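Grarell Lip and Lid Shade Notes, data card

Summary
A table of written shade notes for lipstick and eyeshadow, collected by Wouter Boersma and Baltasar Escobar in Grevport and Akham. Release 2 holds 869 notes on 113 products. Each note was written by one wearer after one day of wear.

Files
notes.csv: one row per note
products.csv: one row per product, with finish and base type
wearers.csv: age band and skin tone group for 38 wearers

Fields in notes.csv
product_id, wearer_id, area (lip or lid), light (daylight or indoor), hours_worn, fade (0 to 4), text
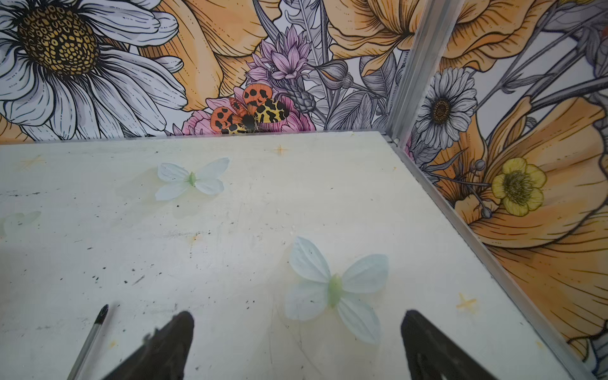
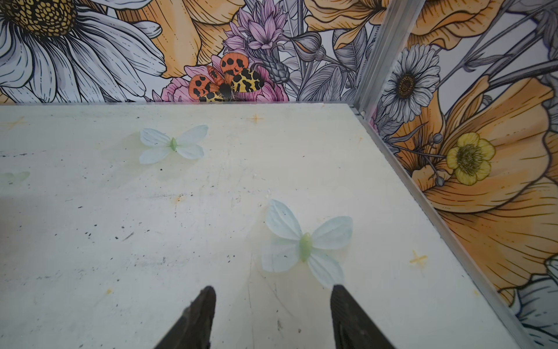
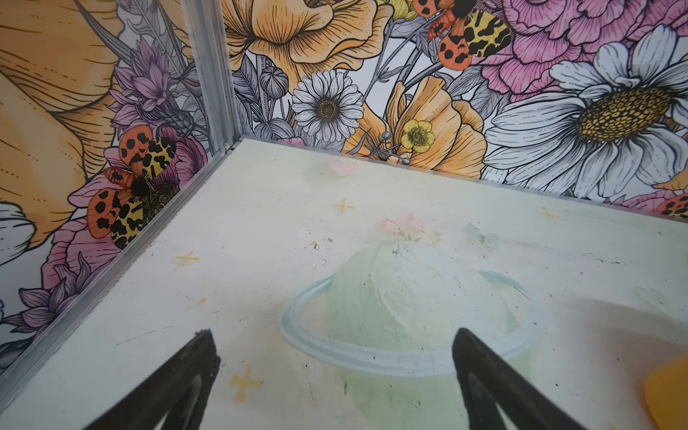

Pale work surface, three views.

Collection
Wearers applied one product per area, over bare skin or their usual primer. Primer use is not recorded in release 2. Notes shorter than 50 characters were returned to the wearer once and dropped if not extended.

Known problems
Fade scores for gloss are not comparable with those for matte lipstick. Shade names are as printed on the pack, including two spellings of the same coral. The Luik notes were translated from French, and the original text is not included. Deep skin tones are underrepresented in the lid rows.

Changes
Release 2 adds hours_worn and removes duplicate rows from October.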